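How to Use the Luggage Lockers at Lurska Central Station

Lurska Central has lockers on both levels, and they are the easiest way to get rid of your bags if you arrive before check-in. The screens can be confusing the first time, so read through the steps before you go.

Finding the lockers

The main bank is on the lower level. Coming off the trains, follow signs for the Nosovberg exit and turn left before the ticket gates. There are 161 lockers in this section. A smaller bank stands upstairs beside the tram stop, but it fills up by 10 a.m. in summer and has no large sizes.

Choosing a size

Small lockers take a daypack or a laptop bag. Medium ones take a carry-on suitcase laid on its side. Large ones hold a full-size suitcase with a little room on top. Strollers only fit in the large lockers, and only when folded. Skis and bikes have to go to the staffed counter on the street level, which closes at 8 p.m.

Paying and locking

Put your bags in first and push the door shut until the light next to the handle turns orange. Then walk to the nearest screen and tap the flag in the top corner to change the language. Enter the locker number, choose your hours, and pay by card or coins. The machine does not take bills.

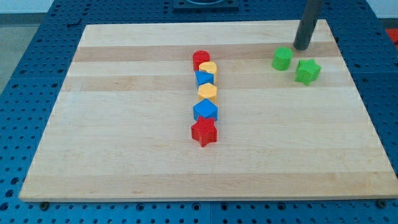 The price is 2 crowns an hour for a small locker, 3 for a medium, and 4 for a large. A receipt prints after you pay, with a six-digit code at the bottom. Take a photo of it. The print is faint and rubs off in a pocket.

The light turns red when the locker is locked. If it stays orange after you have paid, open the door and close it again, harder this time.

Getting your bags back

Go to a screen in the same bank where you left your bags. The two levels are not connected, and a code from downstairs will be refused upstairs. Tap "Collect," enter the code, and the door pops open. If you have gone over your time, the screen asks for the difference first.

You can't open the door to grab something and lock it again on the same payment. Take out your jacket and charger before you start.

If something goes wrong

Press the help button under the screen. Someone answers between 6 a.m. and midnight, in English if you ask. You will need the locker number and a description of what is inside. Bags left for more than three days are moved to the staffed counter, and you have to show ID to collect them.

Thanks to Teresa Nowakowski for sending in the new prices in March.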